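Wet Weather Clothing and Cloakroom Check
Pluvimen site, Bolton — June round
Checked by: Jolán Gulyás
Next check: Keabetswe Visser

1. Floor surface. Pass. No lifting edges, no grit at the doorway. Mats to stay 300 mm clear of the door swing.

2. Access and walkways. Pass with comment. Hand tools and toys are to go back in the bin at the end of each session. Long handles are the main trip point and must not project over a rail or threshold.

3. Wall storage. Pass. Fixings pulled by hand, no movement. Cable ties on wire baskets to be replaced if brittle or whitened. Load limit 3 kg per basket.

4. Sprays. Comment. Every bottle must carry a contents label and stand upright with the trigger closed. Decanted cleaner without a label is to be poured away.

5. Gloves. Comment. Pair, inspect fingertips and palms, store flat. Odd gloves are not to be issued.

6. Jackets. Action required. Garments must not be left on the floor. A bunched jacket cannot be inspected properly: cuffs, lining and zip have to be laid open first. The red jacket with the black trim is to be spread flat, fastened, folded sleeves in and re-entered on the list. 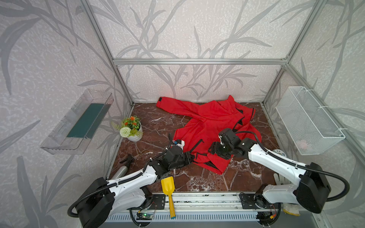

Mereana Prendergast asked for the folding step to be dropped for any jacket due out again the same day, as hanging is quicker and creases the coating less. Accepted for jackets with a sound hanging loop. All others are folded as before.

7. Zips and cuff tabs. To be run full length twice. Any snag is recorded, even if it clears on the second pull. Wax only — no oil.

8. Washing. Proofed garments at 40 degrees, no softener. Dry fully before storage.

9. Register. 16 garments listed. Two entries have no size against them — Dénes Gál to complete by Sunday.

Item 6 stays open until the jacket has been entered. Items 4 and 5 to be looked at again on the next round.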